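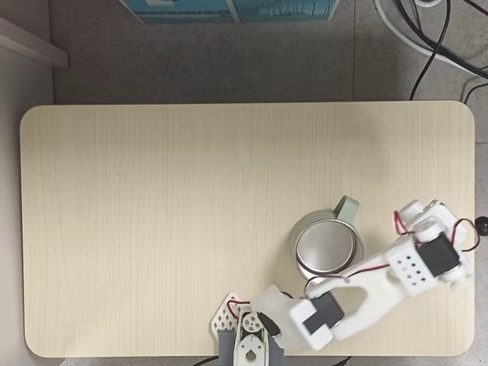

Why not simply buy a finished arm and spend the remaining weeks on the software, a reader of our first draft asked, and added that the price of a printed arm is never only the price of the plastic. We took this remark seriously. It changed the order of this report, which now starts with the money and comes to the technical part later.

Project Pinis: planning and purchase of a small robot arm station
Student project report, Revstead

1. Task and budget

The task was to plan a table station on which first-year students can practise picking up simple household objects with a robot arm. The department gave us a limit of £3,535 for everything: arms, power supplies, cameras, spare parts, delivery. The work of students is not paid and therefore does not appear in the calculation. The laboratory already has the tables, the computers and the 3D printer, so we did not count them either.

We were asked to plan for 2 arms, so that one group does not have to wait until the other has finished. Both arms should be of the same type and use the same spare parts.

2. Offers which we compared

We asked two suppliers. Ovura sells a complete arm with an aluminium body, a controller and one year of guarantee. Wan sells the kit of servo motors, cables and driver board, and the body must be printed by the customer.

The offer of Ovura was clear and easy to read, but with two arms it was already higher than our limit, and the gripper was listed as a separate position. A single arm would have been possible. We discussed this for a long time, because one good arm is also something, but the task said clearly that two groups must work at the same time.

The offer of Wan was cheaper but it needed more attention. The screws were not included. The power supply was shown in the photograph of the kit, but it was missing in the list of contents, and only after our second e-mail did we learn that it must be ordered separately. We recommend to every group after us to compare the list and not the photograph.

3. The trial arm

Before the order was placed, we tested one arm of the printed type. The body is white printed plastic with black servo motors, and one link is of a frosted, half-transparent material. We worked on a light wooden table and used a metal vessel with a handle as one of the objects.

From the trial we learned some things which had an effect on the shopping list:

Cables. The wires of the servos make loops along the arm. With the short wires of the kit there was too little play at the elbow, with the long ones the loops can catch on the object. We added clips and a small set of extension cables in different lengths.

Table fixing. Our first calculation had no position for clamps at all. A light arm moves its own base when it stretches out, and so clamps are now included.

Servos. The motor at the shoulder becomes warm during long exercises. We planned one spare motor for each arm, and not only one for the whole station as in the first version.

Plastic. Failed prints also cost material. We had forgotten this, and the amount of filament was corrected upwards.

4. Final calculation

The complete list for both arms, with cameras, power supplies, clamps, cables, filament, spare motors and delivery, comes to £2,002. In addition we ask for a reserve of £300, which may be used only for replacement parts in the first year. With the reserve the total is £2,302, and £1,233 of the limit stays free.

We were asked if this free part should be used for better cameras. We think it should wait. The exercises for the first term can be done with simple cameras, and it is easier to choose a better one when the teachers know what is missing.

5. Open points

Delivery time is the weakest point of the plan. Wan confirmed the price until the end of August, but for the driver boards the company gave no fixed date. If the boards come late, the arms can still be printed and assembled, only the tests must move.

The guarantee is also different from the one of Ovura. Wan replaces a motor which is faulty on arrival – what happens after that is our own risk, and the reserve in section 4 was calculated for this case.

The print files, the order list and both offers are in the project folder. The printing times are not yet complete there, the values for the gripper parts will be added after the second arm is printed.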